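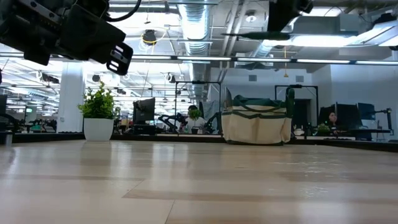
**fvasilakis:** Left arm on our two-arm cell drops out with a following error on the shoulder joint, always during the reach toward the far rail. Controller is a Menon, gripper firmware is from July. Log shows 43 faults in 271 cycles. Worst target is the canvas tote with the green trim; the potted plant on the other side of the tabletop faults less often. When it trips, the brake engages late and the arm sags 21 mm. I have stopped all unattended runs.

**zultano_rig:** Following error in one pose only is usually payload. Did you update the mass and center of gravity after the camera mount went on under the gripper?

**fvasilakis:** Yes, both arms. The right arm has the same values and no faults.

**g_hartono:** I would look at the cables before the payload. Yours loop down along the side of the frame. If they go tight at full reach, the shoulder sees a load the model doesn't know exists.

**zultano_rig:** Disagree. Cable drag gives a slow ramp in motor current. A late brake is electrical. Swap the brake relay.

**g_hartono:** Could be 2 faults. The sag is the safety problem and the trip is the nuisance. Nobody should reach in for the green-handled shears or anything else on the wood while that arm is powered.

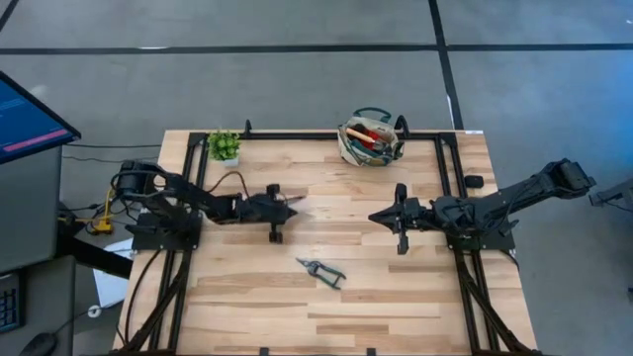

## Update, May 11, 2026

**fvasilakis:** Re-dressed the left cables with more slack -- no trips since. Sag on a forced stop is unchanged at 21 mm, so the relay is next. Spare is on order from Brondau.

**zultano_rig:** Post the current trace from before the re-dress. I still don't buy drag.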